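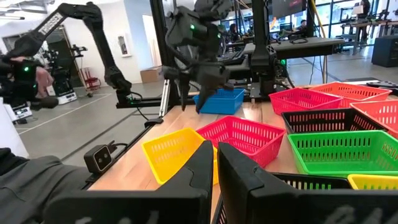

Small baskets, drawers, shelves - what works in my kitchen

Posted by Rania Metwally, April 14, 2022

Quick one today, kids home early.

Baskets first. Measure the shelf BEFORE you buy. Inside width, not the door. I didn't, and now have 2 that live in the garage.

One color per kind of stuff. Yellow = snacks, pink = baking, green = tea and packets. Labels fall off, color doesnt.

Onions and potatoes - keep them apart, somewhere dark with air getting in. Not under the sink.

Sticky plastic: warm water, dish soap, spoon of baking soda. Soak 90 minutes, old toothbrush in the slots. Rinse, dry upside down on a towel.

Drawers that stick. Rub a candle stub on the runners. Wood ones only. Metal ones, wipe the crumbs out first, usualy that's the whole problem.

Spice jars: lying down in a shallow drawer, names up. Toss anything with no smell left.

Wood table rings - try a little mayo, leave overnight, wipe. Worked on mine, try a corner first. My neighbor swears by Unumwood paste, haven't tried it.

Freezer bags: freeze flat, then stand them up like books. Write the date on before filling, marker won't take on a cold bag.

More on the pantry floor next time, it's a mess down there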